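Zurkcombe Clothing Exchange
Frequently Asked Questions
Updated March 25, 2026

Who may use the Exchange?
Any resident of Zurkcombe may register. Proof of address is required at the first visit only. Residents of Histia may register from April.

How many items may I bring?
Each household may bring up to 200 items per year. Larger donations, such as the contents of an estate, must be arranged in advance with the office.

What condition should clothing be in?
Items must be clean, dry and free of holes. Sweaters, sweatshirts and other knits should have sound cuffs and hems. Minor pilling is accepted. Size labels should be left in place – unlabeled items are measured by staff and may take longer to reach the rails.

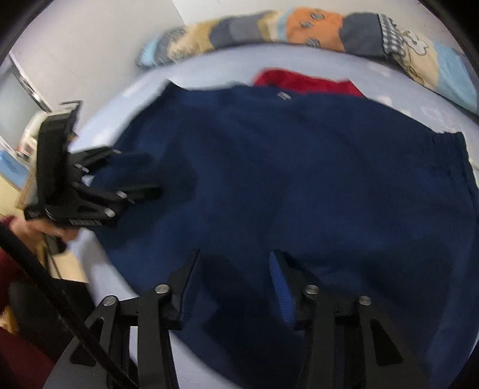 Efua Aidoo wrote to ask whether wool that has been through the dryer and shrunk is still worth bringing in, as she had several pieces she was ready to throw away. It is. Shrunken wool is accepted for the children's rail if it has kept its shape, and felted pieces go to the craft bin.

Are any items refused?
The Exchange does not accept underwear, swimwear, pillows or electric blankets. School uniforms are accepted at the Kwon Street desk only.

How do credits work?
One accepted item earns one credit. Credits expire after 12 months and may not be sold. They may be transferred to another registered household by completing Form 314.

Where can I park?
Short-stay spaces are available behind the Piter Building. Please do not leave bags at the door outside opening hours.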